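Workshop Notes | Glazing & Brushes

Brush drawer, square cups, and that Remdale white again

October - posted by Halima Okeke

Print this page | E-mail this page
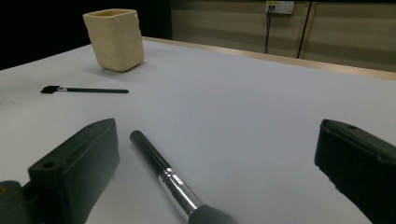
Square cup, the small green-handled flat, and the big black handle with the gray grip.

Started on the brushes a little after 2, which was later than I wanted, but Oluwaseun had the sink until then and I wasn't going to argue with a man holding a bucket of slip. So this is mostly brush notes, with a bit about the cups at the end.

I'm keeping the little one with the dark green handle. Short dense black bristles, cut flat, and I love it for edges - you can sneak it right up to a corner on the square cups without flooding the side. Chiamaka says it's too stiff for glaze and she only uses it for wax. Fine, we can share! But it goes back in the narrow jar, please, and bristles UP.

The handle with the rubber grip is another story. It's lovely to hold for a long stretch (my thumb says thank you) and it still rolls around the drawer and bangs into everything smaller. I want a separate tray for the heavy handles. Hadiza thinks there's one under the Surerell boxes, will look.

Now the cup. It's from the last square batch, the cream one with the rough surface and the slightly darker, yellowish rim. I had it down as a reject and I've changed my mind. The unevenness suits the shape, and the rounded corners take the glaze better than the sharp ones did on the first try. I'd like the rim a touch darker next time, so maybe a second pass with the green brush, just on the lip, and leave the walls alone.

Mixed 200 g of the Remdale white for test tiles and put it through the sieve twice. Still lumpy the first time, smooth the second. Lid's labeled. Leave it 24 hours before anybody stirs it, and that includes you, Ayodele.

To do:
- find tray for heavy handles
- order more wax, we're down to the bottom of the tub
- rim test on two more square cups, one pass and two passes
- ask Chiamaka where the other flat brush went

Kiln shelf space is tight, so the rim tests go in with Hadiza's bowls.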